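Preguntas frecuentes — Escuela de verano sobre desinformación y propaganda en línea, edición de mayo

Última actualización: enero de 2026

¿Quién organiza esto?
El grupo de investigación Comby, con sede en Flirthorpe. La dirección académica corre a cargo de Stijn Dijkstra, y Sunee Wongsuwan coordina el programa docente. Si escribe a los dos con la misma pregunta, recibirá dos respuestas distintas, así que elija bien.

¿Por qué se llama escuela de verano si es en mayo?
Porque en verano el edificio cierra. El nombre venía ya impreso en las carpetas.

¿Tengo que ser doctorando?
No. Admitimos estudiantes de máster, periodistas, personal de la administración y moderadores de contenidos. Estos últimos suelen saber más que los ponentes y tienen la cortesía de no decirlo hasta el segundo café.

¿Cuántas plazas hay?
50. En la última edición recibimos 282 solicitudes, de modo que le rogamos que no lea el rechazo como un juicio sobre su persona. Tampoco hace falta contestarlo punto por punto.

¿Qué debe decir la carta de motivación?
Qué investiga y qué espera aprender, en una página. Las cartas que empiezan por «En un mundo cada vez más interconectado» se leen igual que las demás, pero con menos alegría.

¿Hace falta saber programar?
Para el taller de Mal-soon Na sobre redes de cuentas coordinadas conviene manejar algo de Python. Para el resto basta con abrir una hoja de cálculo sin pedir auxilio.

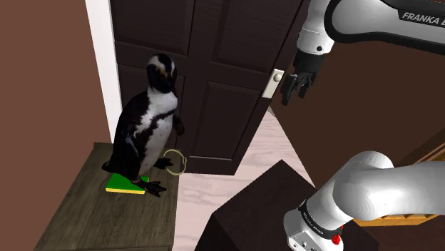

Pingüino sobre esponja. Imagen generada por ordenador.

¿Con qué datos se trabaja?
Con Skitow, nuestro corpus de 3303 mensajes públicos, ya anonimizados y codificados a mano. Se consulta en los equipos del centro y no sale de allí. Tampoco en un lápiz USB «solo para verlo en el hotel».

El material es desagradable, ¿hay algún apoyo?
Sí. Wanpen Paisan imparte la primera mañana una sesión sobre exposición a contenido extremo y está disponible toda la semana. Se puede salir de cualquier seminario sin dar explicaciones. Si el motivo es el aburrimiento, tampoco las pedimos.

¿Se conceden créditos?
Entregamos un certificado de asistencia. Que su universidad lo convierta en créditos depende de su universidad — le deseamos paciencia.

¿Hay becas?
Ocho, que cubren matrícula y alojamiento. El viaje no. La solicitud se marca en el mismo formulario, en la casilla que casi todos pasan por alto.

¿Puedo asistir a distancia?
No. Lo intentamos una vez con la plataforma Yimyam y preferimos no hablar de ello.

Mi pregunta no aparece aquí
Escriba a Lamai Suksawat, en secretaría. Contesta los martes y los jueves.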